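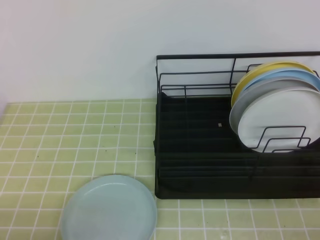 Dish rack task, blue plate on the counter

Ferar Idby Recording Station

Fixed-camera recording for manipulation demonstrations

The Idby is a recording station for people who collect manipulation demonstrations on a real counter or table. It has one fixed camera on a post, a recording box, a foot pedal, and the Parna recording software. It does not include an arm or a gripper. You bring those, along with the objects you want moved.

Most of our customers already have an arm that works and a way of driving it by hand. What they are missing is a steady way to get several hundred clean episodes out of it, with the video and the joint data lined up and the bad takes marked. The Idby does that job.

What is in the box

Camera head with fixed lens and locking focus ring
Post with clamp foot, 800 mm
Recording box with 324 GB of usable episode storage
Foot pedal, two switches
Camera cable and pedal cable
Power supply
Printed setup card and a sheet of counter marks
Parna license for one station

The second camera, the wrist camera bracket and the table stand are sold separately. See Options below.

How an episode is recorded

Press the left side of the pedal to start. Drive the arm through the task. Press the left side again to stop and keep the episode, or the right side to stop and mark it as a discard. The operator's hands stay on the controls the whole time. Discards are not deleted. They go into a separate folder and can be brought back, and some customers keep them on purpose as failure examples.

Each episode is saved as one folder. It holds the video, the robot state at each time step, the commands sent by the operator, the task sentence, and a small text file with the station name, the operator code and the settings in use. The camera and the robot stream are stamped by the same clock in the recording box. If the robot stream drops out for longer than the limit you set, Parna stops the episode and plays a tone.

Between episodes the screen shows a faint overlay of the starting view you picked. You can use it to put objects back where they were, or to check that you have moved them far enough to count as a new start. The overlay can be turned off. It is never written into the saved video.

Task sentences and object names 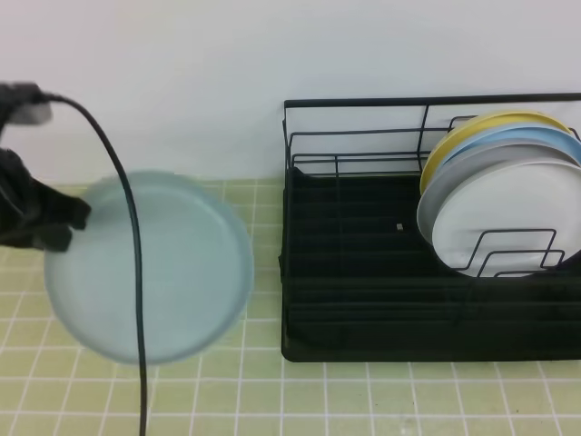 The task sentence is saved with every episode, and it deserves more care than it usually gets. Parna lets you write one sentence for a whole session or pick from a list each time. Write it from the starting layout and check it against everything in view. "Put the blue plate in the rack" sounds clear enough, but with a light blue plate already standing in the rack between the yellow one and the gray one, "the blue plate" could mean either. "Put the blue plate from the counter into the rack" settles it. The same care is needed for masks, if you draw them. A gripper cable that hangs down across the front of the plate should be masked as part of the robot, and the plate mask should stop on either side of it. Parna has a cable brush for this under Review, Masks.

You can change a task sentence after recording. The old sentence is kept in the episode file with the date of the change, so two people working on the same set can see what was edited.

Ahuja task lists

Every station comes with access to the Ahuja task lists. These are written plans for household and bench tasks: dish rack, drawer, folding, sorting, pouring dry goods, and opening and closing containers. Each plan gives a starting layout, a set of changes to make between episodes, the sentence to use and a rule for what counts as done.

The dish rack plan is the one most people start with. It suits a station that is still being tuned, because the objects are cheap and easy to replace and the end state is simple to judge - the plate is upright in a slot and the gripper has let go, or the episode is a discard. The plan is written for 200 episodes. The first block keeps the rack in one place and moves only the plate. The second block moves the rack as well. The third changes how many plates are already standing in it.

We suggest recording a block in one sitting if you can. Window light moves during the day, and a block that starts in the morning and ends at dusk has a change in it that you did not plan. If you want light as one of your changes, record it as its own block and write that in the session notes.

Mounting and placement

Clamp the post to the counter edge or to a fixed shelf. Do not clamp it to the same table as the arm unless the table is heavy. A fast move will shake the post, and the shake shows up in the video as if the objects had moved.

Set the camera so that the full path of the gripper is in view, including where it waits at the start. It is fine for the gripper to leave the view between episodes. It should not leave during one unless your plan calls for it.

Lock the focus ring and the clamp, then press Save View in Parna. At the start of each session Parna compares the live view with the saved one and tells you if the camera has been bumped. Small marks on the counter help here, and you can also use the sheet of marks from the box. Tile works well as a surface for checking the view, since the grout lines give the software straight edges to compare.

Exposure is set by hand and stays where you put it. We left out automatic exposure. It makes the picture brighten and darken when a black gripper comes into view, and a learning system can pick up on that. Set exposure with the brightest object in place. A white plate against a white wall is a hard case, and it is worth looking at the rim in the preview before you start. Shorter exposure reduces blur on fast moves but needs more light.

Specifications

Camera: color, global shutter, 60 frames per second
Exposure: manual, 1/60 to 1/2000 second
Post height: 400 mm to 800 mm with the supplied post
Robot input: Ethernet or USB, see the supported arms list
Storage: 324 GB usable, external drive supported
Pedal: wired, 3 m cable
Export: Parna folder format, plain video plus table files
Operating range: 5 to 35 degrees C, indoor use only
Warranty: two years for the station, one year for the pedal

Options

Second camera. Same head and cable, with its own post. The recording box takes two fixed cameras. Both are started by the same pedal press and stored in the same episode folder.

Wrist camera bracket. Fits round flanges. Check the drawing before you order, as the bracket adds to the length of the wrist and may need a change to your arm's tool settings.

Table stand. A weighted floor stand for rooms where nothing solid is near the work area. It takes up more room than people expect, so measure first.

Extra pedal. Useful where a second person resets the objects. Either pedal can mark a discard.

Common questions from customers

Does it work with my arm? If the arm can report its joint positions over Ethernet or USB, it probably does. The supported arms list has the ones we have tested. For others there is a short adapter script to fill in.

Can I use my own controller? Yes. Parna records commands from whatever you use to drive the arm. Leader arms, handheld controllers and space mice are all in use with the station.

Does Parna train anything? No. It records, reviews and exports. What you do with the episodes afterward is up to you.

Is anything sent out over the internet? No. The recording box runs without a connection. Updates can be loaded from a USB stick.

How many episodes do I need? It depends on the task and on how much you change between episodes. Some customers see useful results from a single block of a plan. Others need several. Record one block, train on it, look at where it fails, and choose the next block from that.

Can people appear in the video? They can, but we advise against it. Stand to the side during the episode and step in to reset after the stop tone.

Software notes

Parna was updated on September 22, 2020. The update adds the cable brush, fixes a fault where the discard tone could play twice, and lets the view check run on both cameras at once. Stations shipped since February can install it directly. Older stations need the recording box firmware updated first, and the instructions are in the download.

Ordering and support

Stations are built to order and ship with the view check already tested on our bench. Tell us which arm you have, what surface you plan to clamp to and whether you want the second camera. Schools and teaching labs can ask for the multiple station price.

Setup questions go to Khang Đoàn at the Ferar support desk. If you are writing about a fault, please attach one episode folder and the session notes. A discard is fine.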